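Cell 2 back in service after gripper and cable work

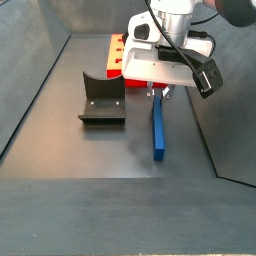
The arm in Cell 2 holding the blue block over the floor of the enclosure, with the black holder to the left.

Cell 2 in the Warkby workshop is running again. It was taken out of service in November when the gripper began dropping its connection partway through a cycle. Maximiliano Ulloa did most of the work, and these notes are taken from his log so that people on the other shifts know what was changed.

The fault showed up as a gripper timeout, code 2801, nearly always when the wrist was turned close to its limit. The first guess was the gripper itself, and the spare was fitted. The code came back the same afternoon. Maximiliano then moved the wrist by hand with the drives off and watched the signal on a meter. It dropped out at the same angle each time. The cable had been tied too tightly at the last clip and a conductor had broken inside the jacket.

The new cable is a Golton and is longer than the old one. It now hangs in an open loop over the gripper body. Please don't tie it back to the arm to make it look tidier. If the loop catches on anything, leave the cell stopped and write it in the log.

With the cell open, the finger mounts were cleaned and the finger screws replaced. The old ones had rounded heads. The gripper zero was then set again, as it has to be any time the fingers come off.

The black holder was also checked. It is fixed through the base plate with two screws, and one had worked slightly loose. Both were taken out, cleaned and put back with thread lock. The position of the holder was taught again afterward using the blue block, which is long enough to show up a small tilt that the shorter test pieces hide. Anyone repeating this should bring the block down at the slow setting and stop short of the base plate for the first pass.

The routine for Cell 2 is now as follows. Wipe the floor and the front ledge at the start of each shift with a dry cloth. Check the cable loop and its plug by eye before switching on the drives. Every 800 cycles, check the holder screws and run the test program, which is 40 picks with the blue block. A missed pick means the zero gets checked before any other work is run. Results go on the sheet by the door, with initials.

The spare gripper has gone back to the Fisteck cabinet, bottom shelf. It has no fault and can be used. A second cable is on order through Acuña and will be kept in the same cabinet when it arrives. Cell 1 has the old style of clip too, and its cable will be changed at the next planned stop.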